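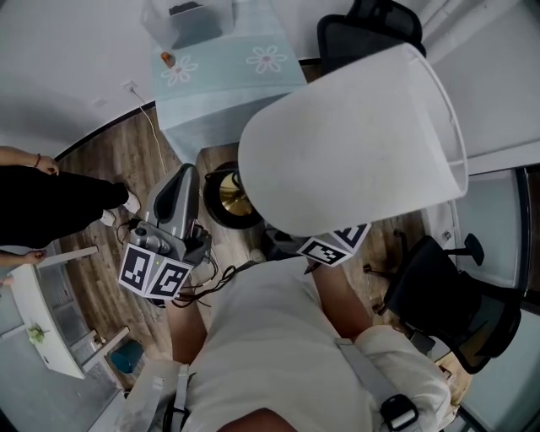

Zitilard Lamp Task: Frequently Asked Questions

What is the lamp task?

The lamp task is the two-handed part of the Zitilard study. A person wearing a camera harness uses two hand-held grippers to pick up a table lamp, move it, and set it upright on a small side table. In the longer version the shade is off at the start and has to be fitted before the lamp goes on the table. We record the work and train a policy on it, and the policy then runs on a two-armed robot with the same fingers on its wrists.

Why a lamp?

We wanted something from an ordinary room that one hand can't manage well. A shade is wide and light, the weight is mostly in the base, and the cord gets in the way of both. Earlier tasks in the study used cups and folded towels, and a policy could do those fairly well with one arm. The lamp was where one-arm policies stopped being useful.

Do you use a robot to collect the demonstrations?

No. All training data for this task comes from people holding the grippers. The robot is used only for testing. A person can learn to use the grippers in an afternoon, and we can record in any room with a table.

What gets recorded?

Each gripper has its own wide-angle camera, and there is one more at the head. We also save the finger opening and the position of each gripper over time. The three video streams are lined up by a clock signal before anything else is done with them. 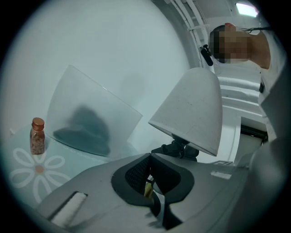

Gripper camera. The lampshade is above the jaw, with the nightstand and amber bottle to the left.

The policy takes the gripper views as its main input. It can be trained with or without the head view, and the release includes both versions.

What are the black-and-white cubes for?

They are tracking markers. The head camera sees the cubes and we work out where each gripper is from the printed patterns. A cube has a pattern on more than one side, so turning the wrist usually brings another one into sight. When a large object hides a cube for too long, the software fills the gap from the gripper's own motion sensor. If the gap is longer than our limit, that stretch is dropped.
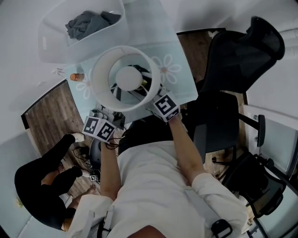
Head camera. Both marker cubes are near the front of the tabletop, and the lamp stands in the middle.

How much data is there?

The full Zitilard set has 3348 demonstrations across all tasks. Of these, 447 are lamp demonstrations. They were recorded by 16 people, most of whom had not used the grippers before. We kept slow and clumsy attempts as long as the lamp ended up standing. Drops are kept in a separate folder and were not used for training.

Does the room have to be tidy?

No, and we'd prefer that it isn't. Chairs, boxes, cables and other people were left where they were. Small items stayed on the tabletop too. Policies trained on our early, cleared-table recordings did badly as soon as something extra was in view, so we stopped clearing it.

How well does the policy work?

We ran 114 test trials on the robot, with lamps from the Ljungberg and Rondetti object sets. Lifting and placing a complete lamp worked in most trials. Fitting the shade worked less often, and the usual failure was the shade catching on one side and tipping when the arm let go. The policy did not notice this and carried on as if the shade was seated.

Grip height made more difference than we expected. Holding the lamp low on the stem kept it steady but left little room for the fingers above the table.
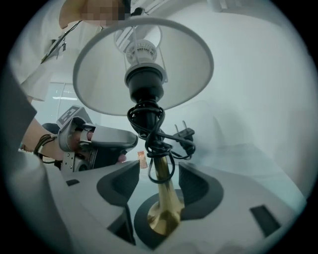 Holding it higher gave more room, but the base tended to swing on the way down. The demonstrations include both, and the policy seems to choose by which side the lamp comes in from. We have not worked out why.

What about the cord?

A loose cord was the second most common cause of failure. If it slid under the base, the lamp would not sit flat. There is no step in the policy for moving a cord out of the way. We plan to add one - it needs new demonstrations.

Can I use my own grippers?

Yes, if the finger shape and camera position are close to ours. If the camera sits at a different angle, expect to retrain. The Lasik calibration tool will tell you how far off you are.

When is the next release?

August. It will add the cord recordings and the corrected clock files for the head camera.

Related pages
Printing and mounting the marker cubes
Lasik calibration tool: getting started
Ljungberg and Rondetti object lists
Zitilard data format
Known problems with shade fitting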